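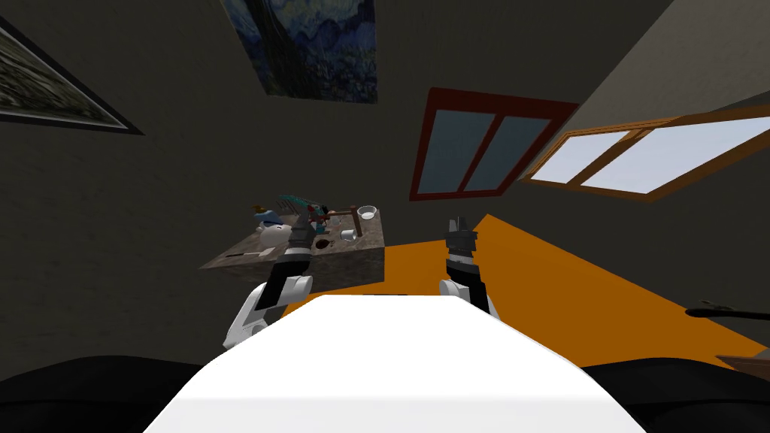 *Kitchen task in simulation, two-arm robot, Standullow open day.*

**Show the misses: notes on a simulation open day**

By Qusai Nasrallah

Most robot demonstrations are built around a single good run. The Standullow open day in June was built around a simulator, and I went expecting the same thing with cheaper hardware. I came away thinking that simulated demos deserve more respect than they get, and also stricter rules.

The setup was plain. Visitors sat in front of a screen and watched a two-arm robot work at a kitchen counter from a viewpoint close to its own body. The control software was Wurkby, the scene came from Plamum, and the task list had been written by the host. A printed sheet gave the headline figure: 455 trials, 89 percent success. The sheet did not define success. I asked at the desk and was told that an object had to be lifted clear of the surface and held for 3 seconds.

That is a reasonable definition of a grasp. It is a poor definition of kitchen work. A cup held over a counter for 3 seconds has not been put anywhere, and a person reading "89 percent" on a sheet with a kitchen on it will assume that it has. 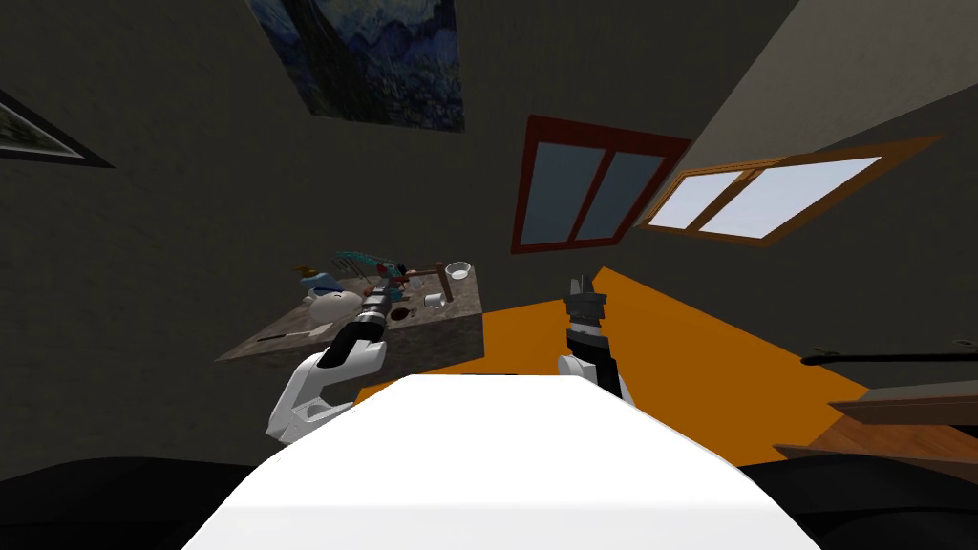
The second problem is what happens to the other 11 percent. In a physical demo there is an excuse for losing the failures, because resetting a real bench takes staff time and the schedule slips. A simulator has no such excuse. Every failed trial can be stored, replayed from any angle and started again from the same state. If a host has the logs and shows only the wins, that is a choice, and visitors should treat it as one.

To their credit, the Standullow staff did replay failures when asked. I sat through six. Two were slow approaches that ran out of time. The rest were contact errors, with the fingers closing slightly too high. I learned more from those than from the hour before, and I would have put them on the main screen.
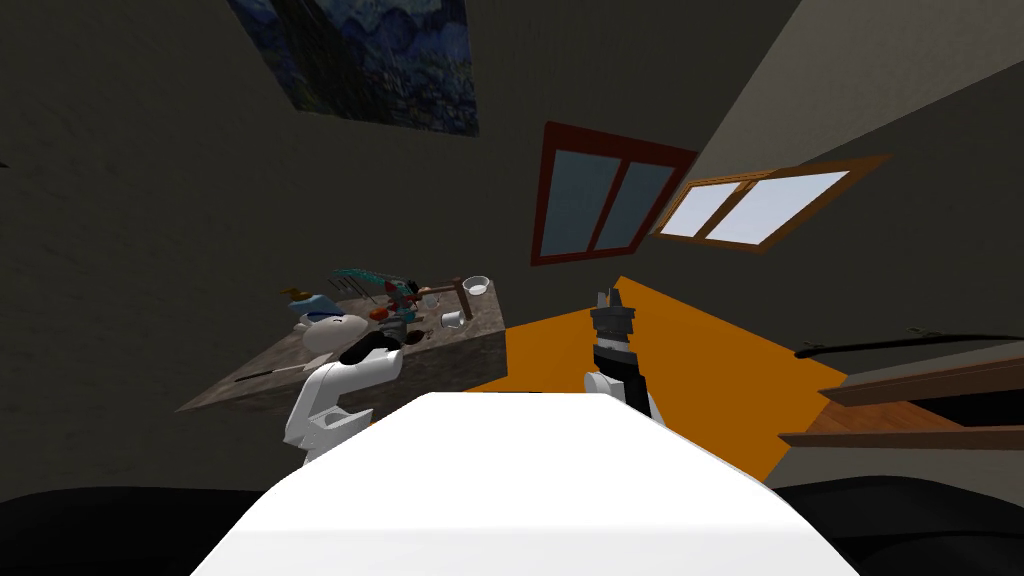
Clutter is the usual argument for trusting a result like this, and I think it is a fair one as far as it goes. A policy that works on a bare surface tells a buyer very little. The Standullow counter had a white bowl toward the back corner, a small white cup nearer the front edge, and a thin dark utensil lying along the front, which is the sort of spread that punishes a careless arm path. A forearm that clears the cup can still sweep the utensil. What the sheet left out was whether touching a second object counted against a trial. I was told it did not. In my view it should, and the simulator already has the contact data needed to score it.

There is a counterargument, put to me by an engineer from Radebe who was visiting that day. He holds that open days are for recruiting and sales, that the proper numbers belong in a technical report, and that a general audience will read any failure as proof the product is bad. I accept the first part. The last part does not match what I saw. The people around me leaned in during the failed runs and asked better questions after them.

My request to hosts is small. Print the success rule next to the success rate. Put the collision count on the same line. Let visitors pick 3 trial numbers at random and play them back in full, at normal speed, with the clock showing. If the rate is 100 percent, say which objects were left out of the test. None of this needs new equipment. In a simulator it is an afternoon of work on the display software, and it would make the sheet worth taking home.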